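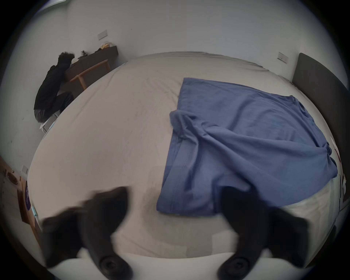
A blue cotton garment on a plain off-white fitted sheet.

The Shirt You Already Own

The cotton mill at Vurnulwood closed on 31st August, and the town of 3370 people has spent the years since deciding what to do with the building. The upper floors are still boarded up. On the ground floor, two sewing rooms now mend clothes for anyone who walks in.

Brodine, the larger of the two, took in 1339 garments last year. Most were shirts and work pants. A split seam costs $2 to close, and the price has stayed there because the rent is low and the machines were left behind when the mill shut. The workers are mainly former mill hands who know cotton well and have little patience for anything that stretches.

They say the same faults come in over and over. Underarm seams go first, then collars, then the hem at the back where a shirt rubs against a belt. Small holes near the belly are usually from a buckle or a kitchen counter. Washing in cold water and drying on a line will add years to a shirt, though few customers in Vurnulwood have the yard for it.

Across the hall, Lacerda handles bedding and curtains. Old sheets wear thin down the middle, and the shop will cut one in half, turn the outer edges in and sew it back together. The job leaves a seam down the center that some sleepers can't get used to. Lacerda finished 200 of them by July.

Both shops buy their thread from Tallex, two counties over. Black and white are always in stock. Navy takes a week.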